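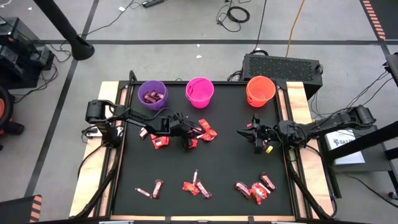
Search this site
Search
Advanced

4.2 Gripper comparison on the candy sorting task

We compared two parallel grippers on the same two-arm station. The first, which we call the stock gripper, ships with the arm and closes on flat rubber pads. The second is the Clemier gripper, which has longer fingers and a softer pad surface. Both are driven by the same motor and accept the same command range, so the controller was left unchanged between conditions. Control ran on the Isaksson stack described in Section 3.

The station is a square black tabletop with one arm mounted on each side, both reaching in toward the middle. Wrapped candy is scattered on the table by hand, and buckets stand in a row along the far edge. Figure 3 shows the layout with red candy bars on the table and purple, pink and orange buckets behind them. The task is to pick up each piece and drop it in the bucket named in the instruction. A piece that lands on the floor counts as a failure and is not put back.

Candy was chosen because the wrappers cause trouble. A full bar can be held almost anywhere along its length, but a small wrapped piece often turns under the fingers when they close. The crimped ends of the wrapper also fold against the table, and a gripper that comes down a little too far to one side closes on the fold and lets go during the lift. Pieces that overlap are harder again, because the second piece tends to come up with the first and drop somewhere on the way to the bucket.

We recorded 794 pick attempts with the stock gripper and 782 with the Clemier gripper. The counts differ because a trial ends when the table is clear or when the time limit is reached, and the two grippers did not use the same number of attempts per trial. Of these attempts, 310 with each gripper were labeled by hand for failure type. The labels were missed contact, slip during lift, double pick, and drop outside the bucket.

Slip during lift was the most common failure for the stock gripper and was much less common with the Clemier gripper. We put most of this down to the pad surface. In a short side test we fitted the softer pads to the stock fingers, and most of the gain on small pieces remained. The longer fingers did less for us than expected. They reach between two bars more easily, but they also bend slightly near the tips when the arm presses on the tabletop, and missed contacts went up as a result. Lowering the approach speed helped with this at the cost of a slower cycle.

Double picks showed little difference between the grippers. They depended mainly on how the pieces had been scattered, and piles of overlapping bars accounted for nearly all of them. Neither gripper has any means of sensing a second piece, and the policy did not learn to nudge a pile apart before grasping.

Pad wear was an issue we had not planned for. The softer pads picked up a film from the wrappers and had to be wiped between sessions, and we replaced all 4 of them once, in July. Results from the last session before the change were kept in the totals. The stock pads were wiped on the same schedule and were not replaced.

The head camera view was the same for both conditions. We had intended to use the Illside wrist cameras as well, but the longer fingers covered too much of the image, and the wrist views were left out for both grippers. Section 4.3 repeats the task on the Indanness arms with the softer pads only.

Figure 3. Two-arm station used for the gripper comparison.

Shares: 4
Comments (0)
Last updated: July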